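Water in the House, session 2: hard water and where it leaves its mark

Notes to go with the talk on Mon 4 May, Pletbridge evening classes

These are my own notes tidied up a bit, with the bits I rushed put back in. If you were there you can skip the first section (it's mostly recap). If you weren't, bring a kettle next time anyway, because everyone else is going to.

Where we'd got to

Last time we followed the rain down through the ground and stopped at the pump. Rain picks up carbon dioxide on its way through the air, and a good deal more as it soaks through soil, where roots and all the small living things are breathing it out. Carbon dioxide in water makes a weak acid. It's the same one that gives fizzy water its slight sharpness, only much weaker.

Chalk and limestone are mostly calcium carbonate, which hardly dissolves at all in pure water. In that weak acid it dissolves slowly but steadily, and what you get is calcium bicarbonate, which can't be seen and stays put as long as the water is left alone. So the water that comes up out of chalk looks perfectly clear and is carrying rock.

People in granite country get very little of this. Their water runs over stone that barely dissolves, so it arrives soft, and when they come to stay with me they use half the shampoo and then complain that it won't lather. I have stopped apologising for it.

How hard is hard?

Hardness is given in milligrams of calcium carbonate per litre, and for our purposes you can pretend it really is calcium carbonate in there, although a chemist would wince. The figure I use for Pletbridge is 300. That counts as very hard on any scale you'll come across. Be careful when you read the manual for a dishwasher, as it may want the answer in German degrees or French degrees, which are different sizes. Someone asked whether Clark degrees were the same thing as English degrees. Yes, they are.

The sum we did on the board

I read my own meter at the start and end of a spell last August and had used 3,374 litres. Multiply by 300 milligrams and you have 1,012,200 milligrams, or a little over a kilo. A bag of sugar's worth of rock came through the stopcock! Most of it went straight out again down the drains and on to the garden without settling anywhere, and I want to be clear about that, as one or two of you looked quite alarmed. The part that stays behind is small. It just happens to stay behind in the same few places each time.

Two ways for scale to form

The first is heat. Warm the water up and the carbon dioxide is driven off, the bicarbonate goes back to being carbonate, and the carbonate comes out as a solid on whatever is handy. The hottest surface is usually the handiest, so the element gets it before the walls do. This is why your kettle furs up and the cold tap's pipe mostly doesn't. A wash at 30 leaves far less scale than a boil wash, and it's one of the better arguments for turning the dial down (the electricity bill being the other).

The second is drying. A drop of hard water left on a surface evaporates and leaves behind what it was carrying, in a ring, with the thickest part at the rim. No heat needed. Bathrooms get most of theirs this way – taps, basins, shower screens, the bottoms of tooth mugs.
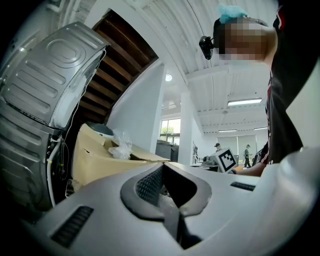
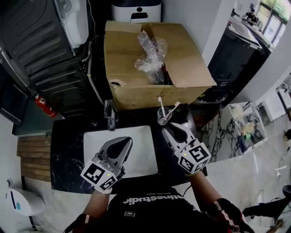
Temporary and permanent

These are terrible names and I'm sorry you have to learn them. Temporary hardness is the bicarbonate sort, which comes out when you boil the water. Permanent hardness is mostly calcium and magnesium sulphates, and it stays dissolved however long you boil. Water off chalk has a lot of the first and some of the second. Magnesium behaves much like calcium in all this, so I tend to leave it out when I'm talking, and I'll try to do that less.

Try it at home if you like. Half fill a clean jam jar from the tap, add a few drops of liquid soap (proper soap, the old-fashioned kind, as washing-up liquid is a detergent and won't show you anything much) and shake. Then do the same with water you've boiled and let cool. Use the same jar size and the same number of drops, or you won't be able to compare. Write down how high the froth stands and whether the water underneath has gone cloudy.

What the soap is doing

Soap and calcium join up into a greyish curd that doesn't dissolve, and until all the calcium has been used up you don't get a lather worth having. That curd is the tide mark round the bath. It's a different substance from limescale and it wants different treatment: acid for scale, detergent and a bit of elbow for the curd. A lot of what gets called limescale is both at once in layers, and that's why one go with one product so often disappoints. Do the detergent first, rinse, then the acid.

Detergents were such a success in hard-water districts because they mostly don't make the curd. I could talk for a whole session on that and I've been asked not to.

Getting it off

Citric acid from the baking shelf is what I use. It comes as a powder, it doesn't smell, and it rinses away nicely. A spoonful in a kettle of warm water, leave it, tip it out, rinse well, boil once and throw that water away. White vinegar does the same job more slowly and your kitchen will smell of chips. With citric acid don't boil it hard in the kettle along with thick scale, as you can end up with calcium citrate, which is a white solid and every bit as annoying as what you started with.

Please, please don't use any acid with bleach, or straight after bleach. The two together give off chlorine gas. This goes for the bottled toilet cleaners as well, many of which are one or the other, so read the back.

And mind your stone. Marble and limestone are calcium carbonate, the very stuff you're trying to dissolve, so an acid cleaner will take the polish off them and leave a dull patch that no amount of wiping brings back. Lemon juice will do it too. Granite is much tougher. If you aren't sure what you've got, keep the acid off it and wipe the drips up before they dry. Chrome will put up with a short go of weak acid, but don't wrap a tap in a vinegar cloth and go to bed, particularly if the plating is old or pitted.

Softeners

A softener swaps calcium for sodium. Inside there's a tank of resin beads, each loaded up with sodium, and as the water goes past the beads take hold of the calcium and let the sodium go. After a while the beads are full of calcium and have to be washed through with strong brine, which pushes the whole business into reverse. That's what the bags of salt are for. The salt doesn't go into your water as salt, which surprised several people.

Softened water does carry more sodium than it did before, so the usual advice is to leave one unsoftened tap in the kitchen for drinking and for making up baby milk. Jug filters work along the same lines but in a smaller way, often trading calcium for hydrogen, and the cartridge wears out.

As for magnets and coils clipped round the pipe, I said I'd seen claims both ways and I'll leave it there. They don't take calcium out of the water, and the jar test will show you as much.

For next time

Bring your jar results, written down, with the kind of soap you used. Bring the kettle too, unwashed please, and if there's a flake loose in the bottom put it in an envelope so we can drop some vinegar on it. We'll start with lead pipes, and why a thin coat of scale inside one isn't always unwelcome.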